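**Corte de luz y humo en la subestación de Koltila, ¿alguien sabe algo?**

**marea_baja** escribió:

Buenas, vecinos. Anoche sobre las once se oyó un petardazo tremendo por la zona de la subestación y nos quedamos a oscuras toda la calle Olteanu. Yo bajé en zapatillas con la linterna del móvil y había ya medio barrio en la acera - unos grabando, otros preguntando si había que irse. ¿Alguien tiene información de verdad? Porque en el grupo del barrio he leído de todo, hasta que había heridos.

**tornillo77** escribió:

Heridos no hubo. Mi cuñado estaba de guardia y reventó un transformador, nada más. Cortaron a 3.242 abonados por precaución y a nosotros nos volvió la luz a los 90 minutos.

**marea_baja** escribió:

¿90 minutos? ¡Qué suerte! En mi portal no volvió hasta las cuatro y pico. Tiré dos bolsas de congelado y me pasé la mañana recogiendo la cocina, con un sueño que no veas.

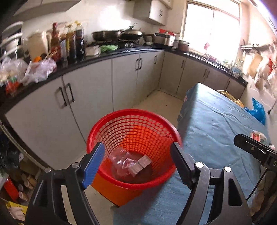
Annunziata Sartori dice que en su bloque llevan desde octubre del año pasado avisando a Femex del zumbido y que siempre les contestan lo mismo, que está dentro de lo normal. Ella tiene guardados los correos y los va a llevar al ayuntamiento.

**tornillo77** escribió:

A ver, que un zumbido lo hacen todos los transformadores. Una cosa no tiene por qué venir de la otra, esperad al informe.

**lola_bitville** escribió:

Perdona, pero yo vivo a unos 30 metros y eso no era un zumbido normal, me vibraban los cristales (y el perro sin querer salir al balcón). Lo del informe ya lo dijeron la otra vez y aquí seguimos esperando.

**tornillo77** escribió:

Vale, a esa distancia no te lo discuto. Pero lo de los heridos se lo inventó alguien y había gente mayor muy asustada en la calle.

**marea_baja** escribió:

En eso te doy la razón. Oye Lola, ¿sabes si se puede reclamar por la comida? Tengo el tique de casi todo.

**lola_bitville** escribió:

Creo que sí, con el tique y la hora del corte. Te paso luego por privado el formulario que usé yo.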